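Fenis
Thursday, December 2, 2021

I said I would write a thread on automation at my work, so I will try. English is my third language, please be patient with me. 1/

I work at Goh. We rent out furnished rooms to people who come for short jobs, and we wash and repair everything that goes inside these rooms: sheets, clothes for the staff, curtains, chair covers. I have been in the textile part for six years. 2/

In March the company bought a sorting line from Nakutell. It reads a small tag in each piece and sends it to the correct bin. Before this, four of us were doing it by hand on a long table. 3/

On a normal day we get 2,000 pieces. Before a holiday it is 3,000. With hands, the 3,000 days finished after dark. Now they finish at the same hour as the other days, and I can take the early bus to Wesidberg. For me this is the biggest change and I don't want to hide it. 4/

But I also want to write about the parts that are not in the brochure. 5/

The line does not know what is a stain. It knows only the tag. When I sorted by hand, I saw the coffee, the torn corner, the missing button, all in the same moment that I put the piece in the pile. Now the piece goes past very clean in the computer and very dirty in real life. 6/

So we made a new job, which is called "check." Two of us stand after the bins and open every piece again. The work did not go away, it moved four meters to the left. 7/

My manager was surprised by this. We were not. 8/

Another thing is talking. At the long table we talked the whole shift. I learned half of my English there, and all of my bad words. The new line is loud and we stand far from each other, and with ear protection you can only wave. 9/

A colleague with 20 years in the laundry asked to move to the front desk. She told me the work is easier now and the day is longer. I think about this sentence often. 10/

And the tags. In the first month we had to put tags in everything we own. By hand, with a heat press. One week I did 504 and I had a blister on my thumb. Automation begins with a lot of hand work, please write this on the wall of every office. 11/

Some people asked if anyone lost the job. No. But two people left in summer and their places were not filled, so you can decide yourself what is the correct word for that. 12/

What I liked: they let us choose the height of the bins. It is a small thing, but my back feels it each evening. The first plan had the bins on the floor. We said no, the installer moved them up, and it cost one afternoon. 13/

What I did not like: the training was 40 slides and no cloth. Please bring cloth to the training. 14/

Now they speak about the next step, and this one is folding and handling of clothes. It is not decided. I went with two colleagues to see a place where people work on it, and I was very curious. 15/
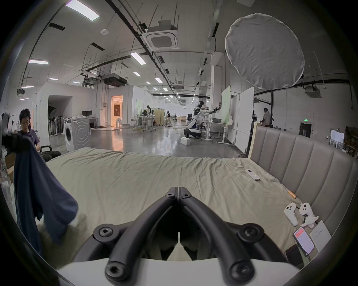
Handling of cloth is the part of my work that I always thought is safe. A towel is simple, but a garment has no shape until you give it one. You lift it from the top, the folds fall down, and you look for the shoulder or the hem. The dark blue one by the bed is a good example: held up by one hand near the top, long folds, and the lower end lying over the edge of the mattress. My hands know what to do from there and I cannot explain to you how they know it. Somebody has to put this into numbers, and I don't envy them. 16/

I asked there how many pieces the machine must practice before it can do one shirt. The answer was "it depends on the shirt." I like this answer, I would say the same to a new worker. 17/

With a new worker I usually say 300. After 300 shirts you stop thinking with your head. Before that you are slow and angry and the collar is never flat. 18/

My wish, if folding comes to us: ask the people from the table before you buy. Ask which pieces are difficult. We would say fitted sheets, and we would say it all together. 19/

Second wish: if the machine makes the day shorter, leave it short. Do not fill the free hour with more "check." 20/

Third, put the people closer together again. The table was old and ugly but we could hear each other. 21/

I am not against the machines. I would not go back to the long table in a holiday week, my wrists say thank you every morning. I only want that someone asks us what we did there, because it was more than sorting. 22/

If you work in a laundry or a hotel and you have such a line already, please write me how you solved the stains. We tried a lamp over the belt and it helped a little with coffee, not with grease. 23/23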